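Dinach Two-Arm Folding Table, as run at the Hoekstra shirt room

The Dinach handles white cloth and T-shirts on a curved white table. Two arms work from above, and each gripper closes on the fabric between a pair of fingers.
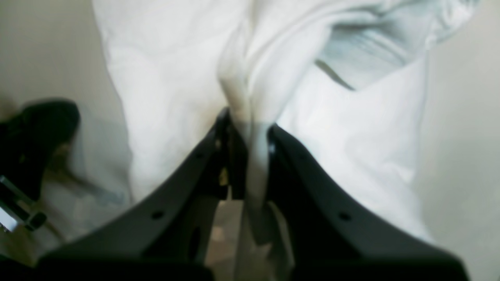
## What changes for staff

Folders become table leads. One person lays out pieces and checks folds. Training takes 4 shifts. At Hoekstra, Dilek Kırmızıgül moved from folding to inspection in July. 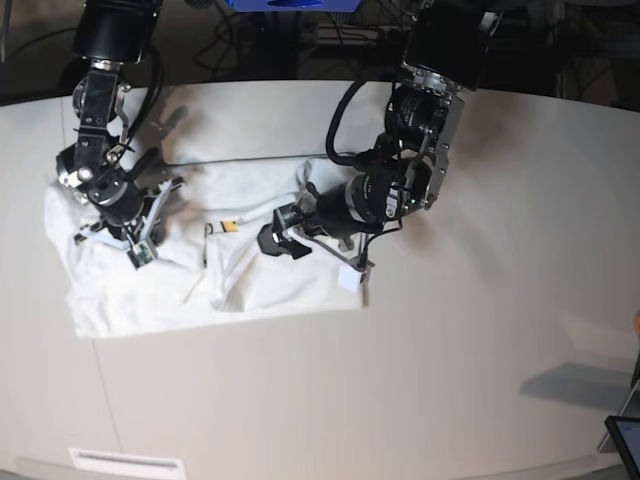
*Both arms over a white cloth, tablet stand at right.*

## Printed shirts

Shirts with a front graphic run on the same setting as plain ones. The fingers can take hold at the hem.
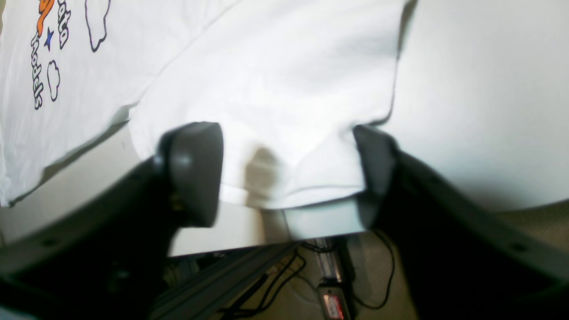

*1 min read*

Lots are limited to 40 pieces. Press Pause before reaching onto the table. Shift notes go to Erhan Ersoy by 10 on Monday.

Order code: 141. Spare finger pads are sold in pairs.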